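When the Basket Walks: Automation and the People at the Latuheru Packing Shed
Student project report, Work and Technology module
August 10, 2023

1. Why we chose this topic

All three of us in the group have had summer jobs that involved carrying things. When our tutor asked for a workplace where automation was changing somebody's day, we wanted one where the change was small enough to talk about properly. Latuheru, a fruit and dry goods packer just outside Priltholm, said yes within a day of our email, and we were thrilled.

The company has 45 staff. It has been trying out a humanoid robot for basket work: picking up a basket by the handle, carrying it, and setting it on a stand. The practice happens in a side room, and the packing line itself has not changed yet. That suited us, as people could tell us what they expected as well as what they had already noticed.

2. What we did

We spent four days at the site and one at Droler, the small firm that looks after the robot's software. We interviewed 11 people, sat in on two shift meetings and read the shed's own handling log. For one ordinary week before the trial the log lists 1,525 baskets moved by hand, of which 688 went from floor level to a raised surface. The second number is the one people care about. Bending down and coming back up with a weight is what the older packers complain of most, and nearly everybody we asked mentioned their lower back before we had got round to the question.

We also kept our own diary of the practice sessions. Across our visits the operators logged 262 attempts at the basket task. We didn't get access to the full success figures, so there are none in this report (we did ask!).

3. The task itself

It sounds simple – take hold of a handle, lift, carry, put down. Watching it close up changed our minds completely. A handle is a thin thing to find and close a hand around, and whatever is in the basket can roll. The operators work with light loads for now and repeat the same short movement again and again, changing one thing at a time. We had expected to get bored, and instead we stayed past our bus on two evenings.

The three pictures show the basket work from the robot's side, with its right hand on the red handle.
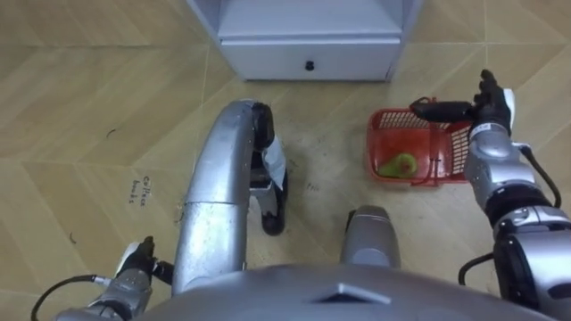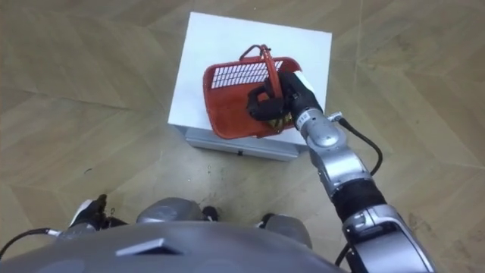
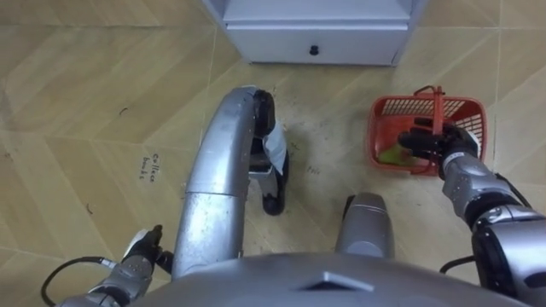 Intan Kwok thinks we are in danger of being too impressed. Her comment on our first draft was that a basket with hardly anything in it tells you very little about a Monday morning in October, when the pears come in and every basket is full to the rim. She also wrote: "You have a whole page on the hand and two lines on what I'm supposed to do while it's carrying. Am I packing faster? Am I standing there waiting? Put that in."

So we have put that in, and the next section is much longer than it was.

4. What changes for people

The carrying breaks up the day. This surprised us more than anything else. Packers dislike the bending, but they like the walk to the stands, the few words with whoever is at the other end, and the chance to look at something other than a scale. Seven of the people we interviewed said they would miss it. One suggested that if the robot takes the lifting, the shed should add a proper short break each hour, and the shift lead has written this down for the next planning meeting.

New jobs appear, but not for everyone. Two packers have been trained to run practice sessions and both love it. They told us they now notice things about their own work that they never did before, such as how they tilt a basket slightly before it leaves the floor. Others would like a turn and don't know how to ask. There is no sign-up list.

Speed is the worry. People were relaxed about the robot and a good deal less relaxed about targets. If lifting is no longer part of the job, will the number of baskets per hour go up? Management told us no decision had been made. We believe them, but we would still like to see it in writing.

Skills could fade. At Zelthorpe, the sister site, a labelling machine was put in some years ago, and staff there told us by phone that only one person can still do the labels by hand at full pace. When the machine stops, so does everything else.

5. What we would suggest

Start with the floor-to-stand lifts and leave the rest of the carrying alone for the first season. Agree on the targets before the robot goes near the line. Put up a sign-up list for training, next to the rota where people will see it. Test with full baskets, and invite the packers to watch and comment.

6. Limits

We spoke to day staff only. The night shift has four people, and we never managed to fix a time with them. Our diary was kept by three different hands and the entries from our second visit are rather thin.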